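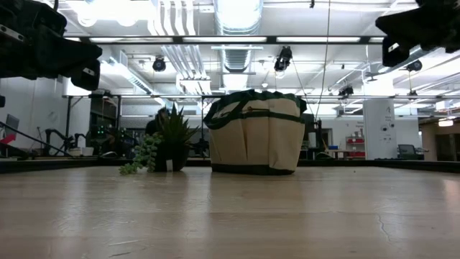
To: Bench Users list
Subject: Re: Right arm failing to release, Gatby bench

The Multhorpe laboratory thanks the Gape site for its message, which is quoted in part for the benefit of members who joined the list after it was sent.

> We have now had 14 failures to release in 162 trials of the
> gardening task, all of them on the right arm. The controller
> reports the gripper as open while the fingers remain closed.
> On one occasion the arm began its return move with the item
> still held. Could Multhorpe advise whether the bench may
> remain in service, and whether the fault lies in the fingers
> or in the software?

The fault has been reproduced at Multhorpe and is considered to be in the reporting of finger position. When the gripper closes on thin or folded cloth, the motor current stays below the threshold at which the Furkov controller registers a grasp. The controller then records the fingers as open and disregards the next release command. Rigid items have not produced the fault at either site.

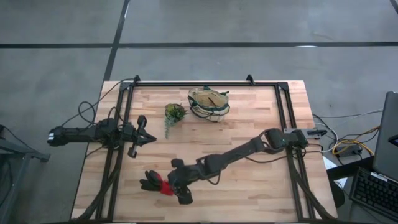 Operators are asked to treat every unconfirmed release as a safety matter. An arm that moves off with an item attached may drag other objects with it, and the wrist cable can be strained if the item catches. Soft goods require particular care, as with the black glove on the tabletop, where the right gripper has hold of the red fabric at the wrist end and the fingers of the glove lie spread to the left. If the status panel shows "open" while material is visibly held, the operator must press the stop, isolate power to the arm and only then free the material by hand. Pulling against a powered gripper is not permitted.

The Gatby bench may remain in service under the following interim conditions:

- Arm speed is limited to 10 per cent during any grasp or release of fabric.
- Automatic return moves are disabled on both arms.
- Each failure is entered in the fault log, with the reported finger position and the motor current.

A revised threshold is under trial at Multhorpe. It has completed 80 cycles without a missed release, a number we regard as too small to justify distribution. A further notice will be sent to this list in March. Sites holding logs of similar behaviour are requested to forward them before then.

Bench Safety Office
Multhorpe Laboratory

2 replies | 0 shares
Contact the list owner | Copyright Multhorpe Laboratory | Back to top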